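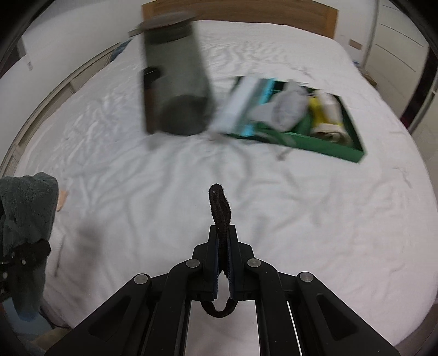

Marlina Mangundap and the open mic

I first heard Marlina Mangundap on a Tuesday in August, upstairs at the Ledesma, where I'd only gone for the fries. She read a poem called "Weltow" that's mostly a list of bus stops, and I laughed so hard at stop 18 that the guy next to me moved his drink. Then the last verse came and I was a wreck!

So of course I bought the chapbook (31 pages, 11 poems, a cover the color of old mustard). I've read it twice now and I still think she's better out loud — the pauses do half the work, and print kind of swallows them. "Stukau" is the exception. It's quiet and odd and it's about her grandmother's radio, and I wouldn't want to hear anyone perform it, even her.

She's reading again next month, same room. I'm bringing my sister, who says she hates poetry. We'll get there early for the fries.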